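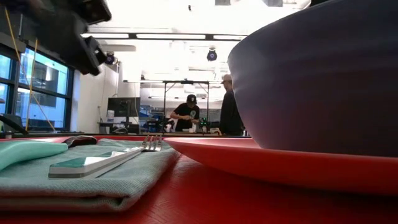 A folded cloth napkin with a fork laid across it. Table linen is one of the product classes covered by the upgrade.

MEDIA RELEASE
For immediate use

Lotow Linen Services commissions closed rinse-water loop at Tovar plant

Lotow Linen Services has completed commissioning of a rinse-water recovery and heat exchange system at its Tovar plant, which processes table and kitchen linen for restaurants, aged care kitchens and function venues across regional Victoria. The system, designated Prikska, entered continuous operation in February following an 18-week commissioning program.

Prikska collects discharge from the second and final rinse compartments of the plant's continuous batch washer, treats it by screening, dissolved air flotation and ultrafiltration, and returns it to the pre-wash and main wash compartments. Discharge from the main wash is not recovered. It passes through a shell-and-tube heat exchanger, where it preheats incoming mains water, and then to the existing trade waste connection.

The work was carried out under a design and construct contract by Nusovport Process Engineering, which also supplied the control system.

Basis of design

The Tovar plant was built with a single-pass water circuit. All compartments drew from the mains header and all drained to a common pit. This arrangement is simple to maintain but combines lightly soiled rinse water with high-alkalinity wash liquor, after which neither stream can be economically treated for reuse.

The first stage of the project separated these streams at the washer. New stainless steel drain manifolds were fitted beneath the rinse compartments, and the original pit was divided by a cast concrete wall. The two sides of the pit have independent level sensing and independent pumps, with an overflow weir from the rinse side to the wash side.

"Most of the engineering effort went into the drains," said Karthikeyan Rajan, project engineer at Nusovport. "The membrane skid is a catalogue item. Getting a clean split between the streams, on a machine that was going to keep running five shifts a week during the installation, took considerably longer to design."

Rinse water is screened for lint on a rotary drum before entering a buffer tank. Lint load at Tovar is dominated by cotton and poly-cotton napkins, tea towels and chefs' cloths, and varies with the age of the stock in circulation. The drum screen is therefore controlled on differential pressure in place of a fixed timer. Collected lint is dewatered in a screw press and removed as general waste.

The ultrafiltration skid has 3 membrane trains, of which 2 are in service at any time. The remaining train is held in backwash or standby. Each cubic metre of treated water is logged against conductivity, turbidity and temperature, and water that falls outside the set limits is diverted automatically to trade waste. Diversion does not interrupt washing, as the mains header has been retained as a backup supply to every compartment.

Effect on table linen

Napkins and tablecloths were treated as a separate class throughout the trials. Table linen carries more oil and pigment soiling than bed linen, and dyed stock is more sensitive to residual alkalinity in the wash. It is also folded by machine immediately after ironing, so that any residue on the fabric tends to show first as drag marks or as inconsistent fold edges.

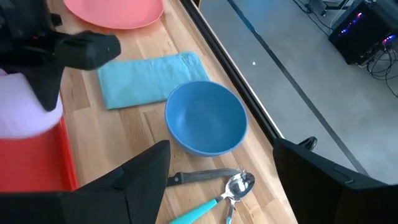

Trial batches were processed in white, dyed and mixed-fibre categories, and each was compared with control batches washed on mains water alone. Samples were assessed for greyness, shade change, pH of aqueous extract and tensile strength. The acceptance criterion was no measurable difference between trial and control batches after repeated processing of the same pieces.

White and mixed-fibre stock met the criterion at the first attempt. Dyed stock did not. A small shade change was recorded in mid-tone greens and blues, and was traced to oxygen bleach carried over in recovered water from preceding white batches. The batch sequencing software was amended so that recovered water from white programs is directed to a separate section of the buffer tank and used only for white and kitchen linen. Dyed stock met the criterion when the trial was repeated.

"We would have preferred a single buffer volume," said Marilou Pangilinan, textile quality manager at Lotow. "The split tank adds two valves and a sequencing rule. It also means coloured napkins can be put through at any point in the shift, and the production team asked for that at the outset."

Customers are not required to change their ordering, sorting or storage arrangements. Collection bags, colour tags and delivery schedules remain as they are. Sites that hold their own stock under a wash-only agreement will be notified in writing before their linen is processed on recovered water for the first time, and may elect to remain on mains water for the balance of their current agreement.

Heat recovery

Preheated mains water is stored in an insulated 1,000-litre vessel upstream of the steam injection point. The vessel is sized to cover short gaps between batches and is not intended as bulk storage. During longer stoppages the heat exchanger is bypassed and drained to limit scale formation.

The existing gas-fired boiler has been kept without modification. Lotow has stated that a decision on boiler replacement will be made after a full year of operating data is available, as the recovered heat alters the steam demand profile on which any new unit would be specified.

"There is a temptation to size new plant from the design model," said Tiburcio Robles, operations manager at Lotow. "We have meters on every line now, and we would sooner wait for the readings. Winter inlet temperatures at Tovar are a good deal lower than the summer ones, and we have only seen one end of that range."

Monitoring and maintenance

Membrane trains are chemically cleaned in rotation, with the interval set by permeability decline. Cleaning chemicals are dosed from bunded stores on the eastern side of the plant room. Microbiological sampling of treated water is conducted at the buffer tank outlet and at the furthest wash compartment, and results are held on site for inspection by customers with food safety or infection control obligations.

Operator training was delivered by Nusovport during commissioning and covered screen maintenance, membrane isolation, manual diversion and restart after a power interruption. Lotow's maintenance staff will take over routine servicing at the end of the defects liability period.

A technical summary, including the trial method and the sampling schedule, is available to customers on request. Site visits can be arranged outside production hours. Enclosed footwear is required in all plant areas.

About Lotow Linen Services

Lotow Linen Services supplies and launders table, kitchen and workwear textiles under hire and wash-only agreements.

Media enquiries: Consuelo Beltrán, Lotow Linen Services
Technical enquiries: Eliseo Zamudio, Nusovport Process Engineering

ENDS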